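Chantier public : le sous-traitant impayé peut-il réclamer directement au maître d'ouvrage ?

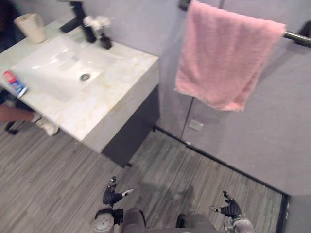

Vasque et robinet noir sur un plan en marbre blanc

Posté par cendon_sanit, 9 mai 2018

Bonjour,
Ma petite entreprise de plomberie a posé les sanitaires d'un bâtiment de logements pour une caserne. Le titulaire du marché est la société Zuston, nous sommes sous-traitant déclaré et agréé, avec paiement direct prévu. Il reste une facture de 347 euros et surtout une situation de travaux envoyée en mars, à laquelle Zuston n'a jamais répondu. On entend maintenant parler d'un audit et de dettes chez eux. À qui dois-je m'adresser ?

mititley

Si vous êtes agréé et que le paiement direct figure dans l'acte spécial, c'est l'acheteur public qui vous paie. Vous envoyez la demande de paiement au titulaire, en recommandé avec accusé de réception, et une copie à l'acheteur avec la preuve d'envoi. Le titulaire a 15 jours pour accepter ou motiver un refus. S'il se tait, il est réputé avoir accepté. Le délai de paiement est ensuite de 30 jours en règle générale, avec intérêts moratoires et une indemnité forfaitaire de 40 euros en cas de retard.
Relisez l'acte spécial avant d'écrire, le montant maximum sous-traité y est indiqué. Au-delà, l'acheteur ne paiera pas.

Jin

Laissez tomber Zuston, ils ne répondent à personne. Chez nous il a fallu 80 jours et un avocat.

plomb400

D'accord avec mititley. J'ajoute que si une procédure collective est ouverte contre le titulaire, le paiement direct reste dû pour les travaux exécutés et acceptés. Par prudence, déclarez quand même votre créance au mandataire dans le délai. Gardez les procès-verbaux et les bons signés, l'acheteur peut vérifier que les travaux ont bien été faits.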